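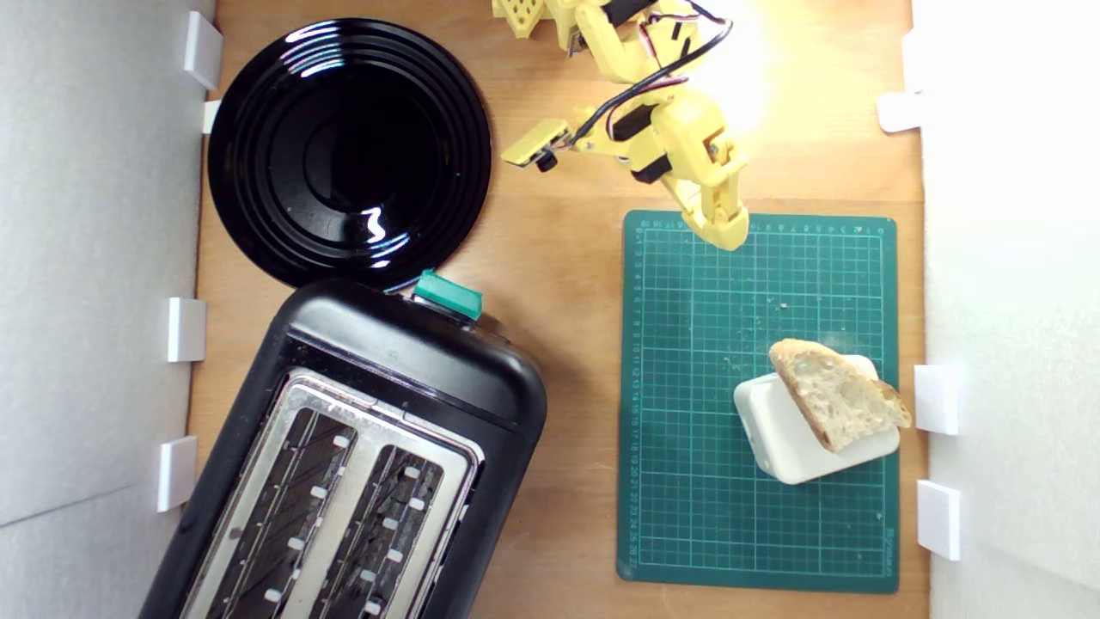 Ladan Rahimi wrote to us last winter that she had read four company pages about robots learning from people, and after all four she still couldn't say what the people did all day. She wanted to know who was holding the controls, how long it took, and whether the thing worked when the salesman left the building. She asked if we could put that on one page without the word "revolutionary."

We'll try. She had a point, and our old page was as bad as any of them.

About Salehi Teaching Works

We are a small company in Raldale that teaches robot arms to do tabletop jobs. A person does the job through the arm, many times, and the recordings go to train a program that is then supposed to do the job alone. We say "supposed to" a lot around here. Visitors sometimes take it for modesty, but we have the logs.

Toast is one of our standing jobs. Bread into the slot, lever down, bread out, bread on the plate. It sounds like a joke until you try to do it with two fingers you can't feel, on the end of an arm that lags a hair behind your hand. Bread is a rotten thing to grip. Squeeze too little and the slice swings; squeeze too much and you have dented it, and now it won't go in the slot the way the last one did. Every loaf is a slightly different job. Our first operators had been told they would be bored, and they came out of the first morning sweating.

How we started

Rostam Kiani and Setareh Rostami met while working for a firm in Cluvdale that sold factory arms of the old kind, the kind where you type in every position and the part had better be exactly where you said. Both of them liked those machines and still do. If your part never moves and your job never changes, buy one of those and don't call us. We have sent a fair number of people away with that advice, including one who had already brought his checkbook.

What pushed them to leave was a demonstration at a trade show. An arm folded a towel in front of a crowd, and people clapped. Setareh stayed behind and asked to see it fold a different towel. There was no different towel. She asked to have the same one turned over, and the man at the booth said they were about to break for lunch.

So the company began with a fairly sour question: how much of this is real? We have been at it long enough now to give a partial answer, and it's "some of it, on a good day, with the lights left where they were."

What we do, in plain terms

There are two ways we show an arm a task. In the first, a person takes hold of the arm itself and moves it through the job. It feels natural and beginners like it, but a hand on the arm gets into the camera's view, and the program can end up learning about sleeves. In the second, a person works a set of controls and the arm copies the motion from a short distance. That's slower to learn and harder on the wrists, and we use it for most paid work.

Each run gets saved with what the camera saw and what the joints did. An operator marks it good, bad or odd. "Odd" is Bahman Mazandarani's addition, and we fought about it for a month. His view was that a run where the bread goes in crooked and gets nudged straight is worth more than a perfect one, as the program will be going in crooked all the time. He won that argument. We still don't keep every odd run, and he still thinks we throw out too many.

For a simple pick-and-place job we start with 100 runs. Then we train, test, and usually find out that we taught it something we didn't mean to. Then we record more.

What the numbers say

We publish one set of numbers each year, and we choose the job before we see the results. For the last set the job was moving one slice of bread from a stand to the toaster slot, with the stand shifted a little each time. We ran the trained arm 1,000 times. It got the bread in on 783 of them.

You can read that two ways. A robot taught only by watching what hands did got it right most of the time, and a few years back we would not have believed it. Or: you would not keep a toaster that failed that often, and you would certainly not keep a cook. We think both are fair. When a customer hears only the first one, Rostam reads them the second before they sign anything.

We also count how often a person had to step in, and we don't edit it out of the videos. If you're shopping around, ask every company you visit for that figure. Ask also whether the video was sped up. Ours play at normal speed, so they are dull. The arm hesitates, goes back, hesitates again. People who come for the excitement tend to drift toward the coffee.

What we don't believe

We don't believe a robot "understands" toast. It has seen a great many pictures of bread next to a slot and it moves in the way that usually came next. Move the toaster to the other side of the table and you will learn quickly how much it understood.

We don't believe you can skip the boring part by buying somebody else's recordings. We bought a batch once. The arm was a different length, the light was different, and the operator had a habit of tapping the table before every grasp. Our arm tapped the table for weeks.

We don't believe a home robot that cooks breakfast is coming soon, whatever you may have read. We'd be happy to be wrong about it, and we would likely be out of work, or very rich.

And we are not sure about our own method, to be blunt. It may be that showing a machine a job over and over is a dead end, and that something else will pass it by. Saeed Talebi gives a talk on this to every new hire in the first week. Two people have quit after hearing it – we consider that money saved on both sides.

Who works here

Rostam handles customers and does the talking down of expectations. Setareh runs testing and has the last word on whether a job ships. She has held back three that the rest of us wanted to send out, and on one of them she was wrong and has admitted it. Bahman trains the operators. Saeed writes the training code and keeps the machines it runs on from overheating in August, with mixed results.

The operators are the people who do the teaching, and they are paid as skilled staff. We bring this up as a lot of this trade treats them as a faucet you turn on for data. A good operator is worth more to us than a faster computer. You can see it in the results: train the same program on a careful person's runs and on a hurried person's runs, and you get two different robots, one of which drops things. Nobody runs the controls for more than 2 hours at a stretch. Past that the hands get lazy, and the machine learns lazy.

Who we work for

Mostly small shops with a fiddly job that changes too often for the old kind of arm. Ullberg, our longest customer, packs sample kits, and the kits are different every few weeks. Their arm does the easy two-thirds of the table and a person does the rest. They would like it to do all of it. So would we. Each year we try again, and each year the soft pouches beat us.

We turn down jobs where a dropped item could hurt someone. We turn down jobs where the whole plan is to let people go on the strength of a video. We have also turned down a coffee robot, on the grounds that the customer already had a coffee machine and a button.

Coming to see it

Visitors are welcome at the Raldale workshop by appointment. Write first and tell us what your job is, with the annoying parts left in. Bring the real objects if they fit in a bag, and bring a few of each, including a bent one. We'll put you on the controls for a while before we show you anything running on its own. Most people change their list of wants after that.

If you ask for something we haven't tested, we'll try it in front of you and you can watch it fail along with us. Ladan Rahimi did come in the end. She brought a bagel. The arm had never been shown a bagel and made a poor job of it, and she stayed for most of the afternoon teaching it, and left with sore wrists and a longer list of questions than she came with. We've answered some of them on this page and are still working on the one about crumbs.

Page last revised 2019-07-27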